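Kakaldale Household List
Re: [kakaldale-house] Ironing sheets, is anyone still at it?
From: Benvinda Frade

On 28/03/2021, Kesach wrote:
> Hello all. Clearing out my mother's airing cupboard and have found
> 6 double sheets, all cotton, all ironed and folded to the size of
> a hardback book. I haven't ironed a sheet in my adult life. Am I
> supposed to keep this up? My landlord's fitted ones come off the
> line looking like a map of the Alps and I just put them on. Also,
> has anyone used the dryer at Buchanan lately, and does it still
> eat coins?
> K.

Kesach,

Keep the sheets, skip the ironing, and tell no one over seventy.

I was brought up on ironed sheets. My grandmother did hers on the kitchen table over an old blanket, and had views about people who used a board. Pillowcases were done on both sides. I asked her once who was going to inspect the underneath and she gave me the job of doing them for the rest of the winter, which answered the question well enough. I kept it up in my first flat for three weeks. Then I had a cold, put a sheet on straight from the line, slept like a stone and never went back.

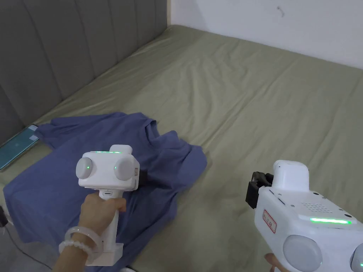 The trouble with fitted sheets is that the iron was never told about them. A flat sheet has four corners and behaves. A fitted one has four pockets and a grudge, and by the time you've pressed the middle, the elastic has gathered up everything you did first. If you must, fold it in half with the corners tucked into each other, do the flat part only, and leave the edges to live their own lives under the mattress.

What does make a difference, in my experience:

Take them out of the machine the minute it stops. I know. I don't either, but it's true.

Shake each one hard before it goes on the line. It helps to have a second person and a bit of bad temper.

Peg flat sheets by the hem, folded over the line by a hand's width, so the pegs don't leave ears.

Don't fill the drum. Two doubles and a few pillowcases is a load. Two doubles, a duvet cover and all your towels is a rope.

Put them on the bed very slightly damp if the room is warm and you've got all afternoon. Pull the corners down tight and leave the covers off. Most of the creasing goes, and what's left you'll be lying on anyway.
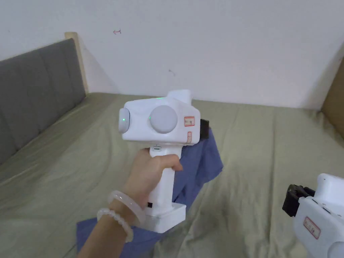
The green sheet, creases included.

As for thread count, somebody is bound to bring it up, so I'll get in first. I was given a 520 set as a wedding present and it creased if you spoke near it. The best sheets I own are 200, bought in the December sale the year the bridge was shut, and they've gone soft and faintly see-through in the middle. When they split I shall turn them sides to middle, as one is meant to, or more likely cut them up for dusters and say I was going to.

Buchanan: yes, the dryers are working, all 3 of them. The end one does eat coins. It will give them back if you press the reject button and hold it down while you look somewhere else. Bring your own bag, and don't use the Pluvance powder out of the wall unless you want to smell like a hire car until summer.

One thing about your mother's six. If they've been folded along the same lines for years, the cotton goes weak there and will tear along the crease the first time you tuck it in. Wash them all once, gently, and fold them in thirds if they were in quarters. And have a look in the corners for initials. Mine had my great-aunt's laundry number in red thread, and I'm still trying to find out which of the cousins got the tablecloths.

Benvinda

P.S. Whoever borrowed the long clothes prop from the hall, the hall would like it back. So would my duvet covers.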